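I met the owner of Fisano on a Thursday, just after the lunch rush, and she put a bowl of soup in front of me before I'd even found my pen. (I didn't argue!) Her place has 54 seats, a tiny kitchen and a line out the door most weekends, and I wanted to know how she got there from a food cart in Britomow.

"Stubbornness," she told me, laughing. "I had one burner and two recipes, and one of them was bad."

The good one was her grandmother's bean stew, and it's still on the menu. She sold 174 bowls of it the day the Sezer street fair came through, and that was when she started looking at real kitchens. The first landlord turned her down. The second wanted to know if she could cook - so she cooked for him.

"He ate standing up, with his coat on," she said. "Then he asked for the rest to take home."

She still shops at the Prirncombe market herself, and she still gets nervous before opening. I asked if that ever goes away. "I hope it doesn't," she said, and went to check on the bread. 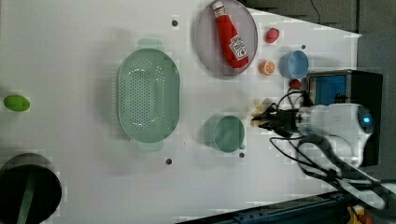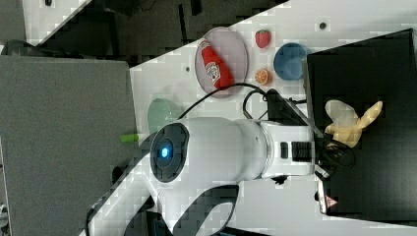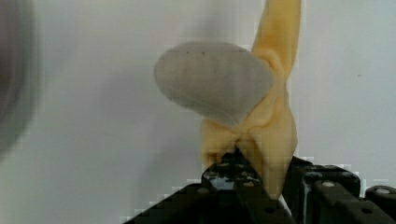
Does she plan to open a second restaurant?

She'd like to, but she wants to pay off the oven first.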